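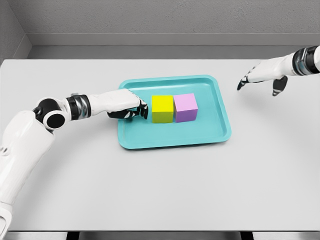 Tray task in the Anwood viewer: left hand in contact with the yellow cube, right hand clear of the tray.

Anwood Contact Planner
Bimanual motion planning and simulation for arms with articulated hands

Overview
Anwood is a planning and simulation package for two-arm robots fitted with multi-fingered hands. It takes a scene file, a robot model and a task description, and returns timed joint trajectories for both arms and both hands. Contact is planned explicitly. The user states which surfaces may be touched, by which links and in which phase of the task, and the planner rejects any trajectory that touches anything else.

The package is developed by Nanstead and runs without a display if required. The viewer is installed separately.

What is new in release 9
Contact phases can now overlap between arms. In earlier releases a phase had to close on one arm before it could open on the other.
Tray and bin rims are treated as thin obstacles with their own clearance value. The default is 3 mm.
Neighbouring objects can be declared as a group. A push against one member is propagated to the others during planning, so two cubes standing face to face are no longer solved as if each stood alone.
The idle arm can be given a hold region in place of a fixed pose. The planner may move it anywhere within that region to keep it out of the way.
Scene files from release 8 load unchanged. Files from older releases need the converter, which is in the tools folder.

Planning
The planner works in two passes. The first searches for a sequence of contacts and ignores timing. The second fits a trajectory to that sequence under joint, velocity and torque limits. If the second pass fails, the failed segment is returned to the first with the limiting joint marked, and the search resumes from there.

Fingers are planned with the arm. A hand can therefore cross a rim with its fingers partly curled and finish closing inside the container. Coupled finger joints are supported if the coupling ratios are given in the robot model.

Simulation and viewer
The simulator runs at a fixed step and gives the same result for the same seed and build. Contact forces, joint torques and object poses are logged at every step. The viewer replays logs at any speed and can export single stills or full sequences with shadows and reflections switched on. Rendering has no effect on the physics.

Materials are set per object: friction, restitution, colour and surface finish. Colour and finish are also passed to the synthetic camera output, which supplies colour, depth and per-object masks.

Interfaces
C++ and Python libraries
Command line tool for batch runs
Socket interface for external controllers
Robot models in URDF; meshes in STL or OBJ
Logs in binary form, with export to CSV

Included scenes
The installer provides 272 scenes, grouped by type: tray, bin, shelf, handover and tool use. The tray group is the usual starting point and includes the two-cube scene used in the tutorial. All scenes may be edited and redistributed.

System requirements
64-bit Linux
16 GB memory, 32 GB for batch runs
Graphics card needed for the viewer and camera output only
Almost 9 GB disk space for a full installation

Limitations
Soft objects, cables and liquids are not supported. Objects are rigid and their mass must be given. The planner does not estimate object pose; on hardware this must come from a separate perception module, such as Rivadeneyra, which publishes poses in the format Anwood reads.

Licensing and supply
Licences are issued per seat or per batch node. A seat licence covers 2 machines used by the same person. Sales and first-line support are handled by Alteck. Support for release 8 ends in August.

Page last revised 12/03/2026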